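Reading the Water: An Interview with Parvathi Naidu

The Grendthorpe Institute for Freshwater Studies has spent seven years examining how traces of genetic material shed by animals and plants can be used to establish which species live in a river. Parvathi Naidu has directed the work since its second season. She spoke with the Institute's newsletter on a Thursday afternoon, in the seminar room next to the sequencing suite.

Dr. Naidu came to the subject through fisheries. Her first post was at the harbor laboratory in Flalerport, where she identified fish larvae under a microscope. "I could manage 40 in a good morning," she said. "Many of them looked the same to me, and some of them looked the same to everyone. We sent the difficult ones away for genetic testing, and the answers came back in a form I could trust. That was when I began to ask why we started with the microscope at all."

The method is simple to state. Every living thing in a stream leaves behind skin cells, mucus, eggs or waste, and each of these carries DNA. Water is drawn through a fine filter, the DNA is extracted, and a short stretch of it is copied many times over and read. The resulting sequences are then compared with a reference library of known species.

"People imagine that the reading is the hard part," Dr. Naidu said. "The reading is routine. The library is where the labor goes. If a mayfly has never been sequenced by anyone, we will find its DNA and have no name to give it."

The Institute's own library now holds 345 species of freshwater invertebrates, all of them collected within the catchment of the Helmy, the river that runs south of the town. Most were identified by Hilde Postma, who retired in November and still examines specimens on request. Dr. Naidu described the arrangement as essential. "A sequence without a properly identified specimen behind it is of very little use. Hilde has corrected three entries this year that were copied from older collections. Each of those errors would have been repeated in every survey that relied on them."

Last season's survey covered 39 sites between the headwaters and the tidal gate. The field teams were led by Roos Van Wijk, and the statistical work was carried out by Heledd Maddocks. Among the results was the white-clawed crayfish, recorded at two sites where conventional trapping had not found it.

Dr. Naidu was cautious about that finding. DNA can travel a considerable distance downstream before it breaks down, and a positive sample does not show that the animal lives at the place where the bottle was filled. "It tells us to go and look," she said. "Roos will return to both sites with traps – and further upstream as well. Until we have an animal in the hand, the report will say 'detected' and nothing stronger."

She was equally direct about what the method cannot do. It does not give the age of an animal, its sex or its state of health. Estimates of number remain poor, in her view, and she does not expect that to change soon. "A large fish sheds more than a small one. A spawning fish sheds more than a resting one. I have seen papers that turn these quantities into a head count, and I would not sign my name to one."

Contamination takes up much of the daily routine. Filters are handled in a separate room, staff may not pass from the copying laboratory back to the extraction laboratory on the same day, and a blank sample of purified water accompanies every batch. Two batches were discarded last season after their blanks returned trout.

The crayfish sites will be sampled again in the spring. Dr. Naidu also hopes to add aquatic mosses to the library, which will require a different marker gene and a fresh round of collecting.
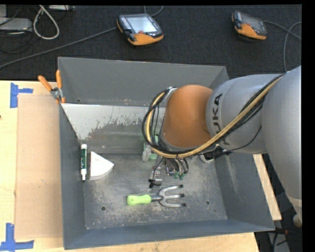 Can a water sample show how many fish are living in a river?

Current methods can show that a species has left DNA in the water, but they do not give a reliable count. The amount of DNA varies with the size and activity of the fish, so population figures still depend on netting, trapping or other direct surveys.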